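Furkdale Singers Interviews

Home | Datasets | Audio | Text | Forum | Help

Posted in: Music & Interviews / Small text collections

# Furkdale Singers Q&A

Read this before you build anything on it. The collection holds 72 written interviews with singers and songwriters who played the Damow rooms, taken from a listings newsletter that stopped running. Each file is one interview, in plain text, questions numbered as they were in the newsletter.

## What it claims to be

The old project page called it "a portrait of a working music scene." I doubt that. The same 19 questions went to everyone by email, and people skipped what they didn't feel like answering. Most of the answers to "Who are your influences?" could be swapped between files without anyone noticing. If you want to learn how singers talk, go find recordings. These are people typing, probably between other chores, to an editor who wanted it back by October.

## Fields

- `act`: stage name as printed
- `town`: where the singer says they grew up, unchecked
- `genre`: picked by the newsletter, and often wrong
- `answers`: full text, typos kept
- `length_flag`: set when fewer than six questions were answered

I would ignore `genre` completely. Seven acts are filed as "folk" whose own answers never use the word, and one of them complains about it.

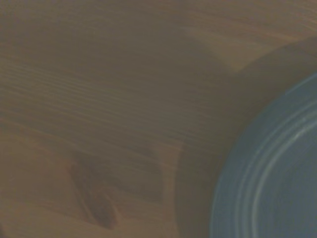 *Wooden tabletop, with part of a blue plate.*

## Cleaning

Erniteck's converter did the first pass from the newsletter pages. It was sold to us as lossless. It dropped italics, joined some song titles to the sentence after them, and turned a few accented letters into question marks. Sjöberg, the song title that comes up most, was hit hardest. I fixed the ones I found by searching for "Sj?berg" and can't promise there are no other spellings.

Duplicate answers were left in. Two acts sent the same paragraph about their first guitar, word for word. Maybe they shared a manager. Maybe the newsletter pasted it twice. I couldn't settle it from the text.

## Uses I'd be careful with

Anything that treats `town` as a fact. Anything that counts mentions of a venue and calls the result popularity, because question 7 names a venue and everybody repeats it back. Sentiment scores are also close to useless here: singers being interviewed for a free newsletter are grateful to everyone.

It works fine for testing a question-and-answer splitter. That is what I use it for.

## Known problems

- Numbering restarts partway through some files
- Tour dates are given without a year
- Links to songs are mostly dead and have not been replaced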